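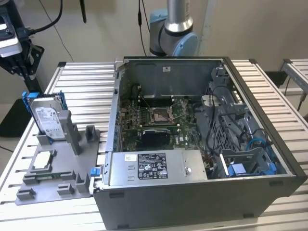
The last three weeks on Pestus have gone into the layer between the task planner and the motion controller, and most of the code I wrote in June is gone. What follows is a record of what replaced it, mostly so I can find it again.

The old design was a flat state machine. Each step of the job (drive out of the bay, CPU out of the socket, DIMM seated, and so on) was a state with hard-coded entry poses, and an error in any state went to a single handler that raised the arm and stopped. It was easy to read and impossible to extend. Adding one step meant touching the transitions of every step near it. By the end there were 20 states and a transition table that I no longer trusted.

The new version is a behavior tree. Leaves are skills with typed inputs: a frame, a tolerance, a force limit, a timeout. Skills don't know where in the job they are. A skill that seats a part gets the target frame from the blackboard, runs approach, contact search and insertion, and returns success, failure or running. The tree decides what a failure means. For a drive caddy, failure after contact usually means an angle error, so the parent node backs off, asks for a new pose estimate and tries again. For the CPU, there is no second try. A bent pin costs more than the operator's time, so the node hands control back to a person.

Frames are the part that took the longest. Everything used to be expressed relative to the table, and the case pose was measured once at startup. The case moves. Push on a caddy with enough force to latch it and the whole chassis shifts on the table. Now the tree keeps a chain: table to case, case to board, board to socket, and separately table to fixture and fixture to each pocket. The fixture link is static. The case link is re-estimated before any skill that declares a tolerance tighter than one millimeter. The estimator fits case edges first and then refines on the board, using only features that stay visible when the cables change shape. I tried including the drive cage and took it out again, as the cables hide too much of it.

Pose estimation takes 523 ms on the current machine, most of it in the refinement step. I could run it in the background during free-space moves, but then the timestamp handling gets unpleasant: the estimate has to be tied to the state of the case before the last contact, and a late result must be thrown away. For now it blocks. Slow and correct is fine at this stage.

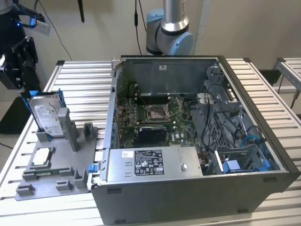
Zoltán Vörös read a draft of this and objected to the blocking call. In his view the estimator should publish continuously with a covariance, and the skills should refuse to start when the covariance is too large, which would remove the special case for tight tolerances. I agree in principle. The trouble is that our covariance is not honest. The edge fit converges to a wrong corner with high confidence often enough that I would rather gate on a consistency check between the two stages. If the board pose implied by the case differs from the refined board pose by more than 5 mm, the estimate is rejected.

Planning changed less. Free-space moves still go through the sampling planner, with the case modeled as five boxes: the floor and its four walls. The inside of the case gets no sampled plans at all. Once the tool is below the rim, motion is Cartesian along the skill's approach axis, with the force threshold active. This rules out some reachable parts, but it makes the behavior easy to predict, and a person standing at the stop button can tell whether a motion is intended.

The logging format was changed at the same time. Every tick of the tree writes the active path, the blackboard keys that were read, and the wrench. Fikre, our replay tool, can load one of these and step through it against a different tree, with the recorded skill results fed in. This found two bugs on the first evening. One was a retry counter that was never reset after a success, so a later, unrelated insertion started with its attempts used up. The other was a timeout given in seconds and read as milliseconds.

Still open:

- Force limits are per skill and set by hand. They should come from the part description.
- The tree has no notion of a part held in the tool while another skill fails. It currently just holds the part and waits.
- Reloading the tree without restarting the controller works, except when a skill is running.

The second item is next. I have a sketch in which each skill declares the tool state it leaves behind on failure, and the parent has to handle that state before anything else can run.

Recent posts
Timestamps, clocks and the Arnitz driver
Why the force filter was lagging by 7 samples
Hand-eye calibration notes, part two
Moving the build off the Pumesberg server
Fikre: stepping backward through a log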